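### 4.2 Surface wear in shared work areas

Cleaning records from the Elville and Urkthorpe sites were compared over 2 budget years. Of the 129 work surfaces listed, those with a white finish drew the most requests for refinishing. Marks show sooner on a pale top, and staff at both sites reported them earlier. Mamiteck, the supplier at Urkthorpe, sets its refinishing charge at $800 per top, and the Elville contract allows for 2,000 cleanings before review. Neither term takes account of color. 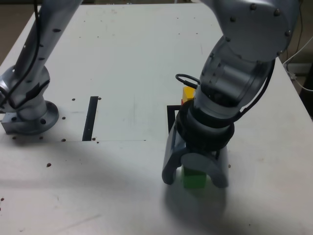
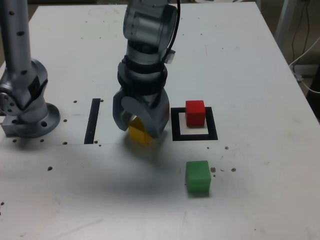
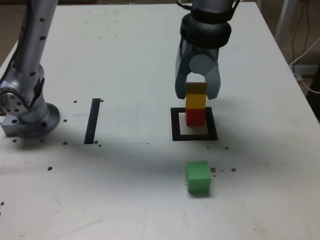 **Figure 3.** White tabletop with equipment mounted on it.

Selim Uysal, commenting on an earlier draft, objected that requests measure the patience of staff more than the state of the surface, and asked that the Mac Carthaigh scale be applied to both sites before any change in the charge is proposed. The scale has so far been applied at Elville only.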